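2022-09-13

I finally quit keeping my budget in an app. I had used Fiseo since college, and in April they moved the export button behind the paid plan. I don't mind paying for software, but I do mind paying to get my own numbers back out. So for the last few months I've been doing it in a plain spreadsheet, and I've had a few emails asking how, so I'm writing it down.

## What I track

I have 14 categories. With Fiseo I had a lot more than that, and most of them held one purchase a year. Now groceries is groceries, and that includes paper towels and cat litter. Car is gas, insurance and repairs. If I can't decide where something goes in a few seconds it goes in Other, and if Other gets above $300 in a month I look through it and see what happened. It has gone over twice. One was a dentist bill and the other was concert tickets I had forgotten I bought.

Rent is $908 and comes out on the first. I put it in the sheet before the month starts, along with the phone, internet and renter's insurance. Whatever is left after that is the number I work from.

## Where and when I do it

I sit down with it on the evening I do laundry. The washer in my building takes long enough that I can get through the week's receipts before I have to go back down. I tried doing it every day and kept skipping days, then I had to guess at the cash purchases.

I do it at a table and not on the couch. On the couch I end up reading something else.
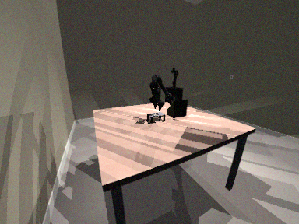
## The sheet itself

There are 4 columns: date, where, how much, category. A second tab adds up each category by month with a SUMIF formula. I had charts at first and took them out. I never looked at them after the first week, and they made the file slow to open on my old laptop.

I type in every line by hand. My bank, Auer, lets you download transactions, but the store names come out as a mess of letters and the dates are the posting dates, so I was fixing every row anyway. Typing takes less time than the fixing did.

Subscriptions get an X next to the amount. When I filtered on that the first time I found Prustuvis, a recipe site I signed up for two winters ago, still charging me every month. I canceled it the same night. They sent three emails asking why.

## Things I still haven't worked out

Annual bills. Right now the car registration makes one month look terrible. I may split it into twelve and pretend I pay it monthly, but then the sheet doesn't match the bank account.

Also returns. I enter them as a negative number on the day the money comes back, even if that lands in a different month.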